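Helpdesk: Workshop and Furniture
November, Friday, logged by Nuria Hailu

Subject: Pale patches on table top, Trurkidcombe reading room

Reported by Diarmuid Dunne, 9.40 am
The long table by the window has gone cloudy in places. You see it most when you sit down at the near end and look along the top. From standing height it mostly goes away. There was a hot drinks morning on Wednesday and I think someone has put a pot down without a mat. We have mats. Can it be sorted before the map evening, and do we need to take the table out of use?

Reply, Nuria Hailu, 10.15 am
Please don't put anything on it yet, and no spray polish. Three questions:
Can you feel an edge to the patches with a fingertip?
Do they stay put when you move your head, or do they slide along with you?
What has it been cleaned with since the summer?

Diarmuid Dunne, 11.05 am
No edge that I can feel. They move a bit when I move. Cleaning is the Prasik stuff from the cupboard, I don't know how strong it gets mixed. Tsion does the early clean and would know.

Tsion Ambaye, 11.30 am
One capful to the small bucket, same as the floors. I wipe it on and leave it to dry.

Nuria Hailu, 11.50 am
Thanks both. A heat mark stays where it is whatever angle you look from, so if yours are moving with you some of it at least is reflection off the finish. Dried cleaner would make that worse. Could somebody look again from low down, with the blind up?
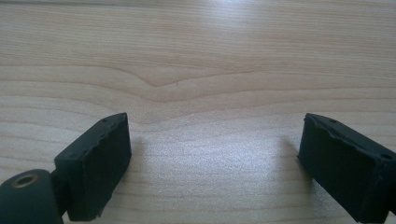 Table top seen from low down. Brighter towards the top and again lower in the middle, with a small dark speck near the point of the grain.

Nuria Hailu, 2.20 pm
Got it, thank you. The grain carries on faintly under the bright part at the top. The lower one is hazier and hides some of the lines, so I can't rule out residue there from a picture. I can't see a ring shape in either. The speck could be a crumb or a mark in the wood, please try it with a fingernail.

What to do:
1. Pull the blind down and look again from the same chair. Note anything that is still pale.
2. Wipe with a well-wrung cloth and plain water, along the grain, then dry straight away with a second cloth. Change the water once.
3. Leave it for 2 hours and look with the blind down, then up.
4. If there is still a dull area with the blind down, stop and tell me. Don't rub at it. Yeshi Kumsa can come over from the Taldale workshop and test a corner on the underside first.

The table can stay in use. Mats under anything hot.

Diarmuid Dunne, 4.35 pm
Blind down: the top one has gone completely, the lower one was still there but faint. Washed and dried as above. The first water came up grey. After the wait I can't find the lower one with the blind down. With it up there is still a shine, but it's the window. The speck came off with a nail.

Nuria Hailu, 4.50 pm
Good. Residue plus daylight, then. Tsion, for the tables could you use plain water on ordinary days and dry them after, and keep the Prasik for the floors? I'll put a label on the bottle.

Tsion Ambaye, 4.58 pm
Fine. The 4 small tables as well?

Nuria Hailu, 5.02 pm
Yes, all of them. Closing this one. Reopen it if the dull area comes back.

Status: Closed, no repair needed
Filed under: Furniture > Tables and desks > Surface marks

Recent tickets
Shehata chairs, loose back rail
Reading room blind sticks halfway
Felt pads for the small tables
Drawer runner, Taldale front desk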